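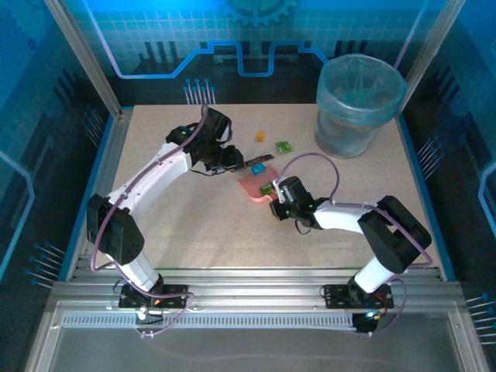

Unit 3: Sampling and Lot Acceptance
Instructor: Annick Vachon. Lab section: Daichi Kuroda, Friday

3.1 Terms
A lot is a group of items made under the same conditions and judged together. A sample is the part of the lot that is inspected. The acceptance number, c, is the largest number of defective items the sample may contain if the lot is to pass.

3.2 Single sampling
Draw n items at random. Count the defectives, d. Accept the lot if d is at most c; reject it otherwise.

Case used in lecture: lot size 3,000, n = 500, c = 17. The sample is one sixth of the lot, so the hypergeometric distribution applies. The binomial will overstate the spread.

3.3 Two kinds of error
Producer's risk: a good lot is rejected.
Consumer's risk: a bad lot is accepted.
With n fixed, raising c lowers the first and raises the second.

3.4 Drawing the sample
Number the items and use a random number table. Taking items from the top of each carton is not random sampling.

Reading: Landry, chapter on operating characteristic curves. Skip the section on double sampling until Unit 4.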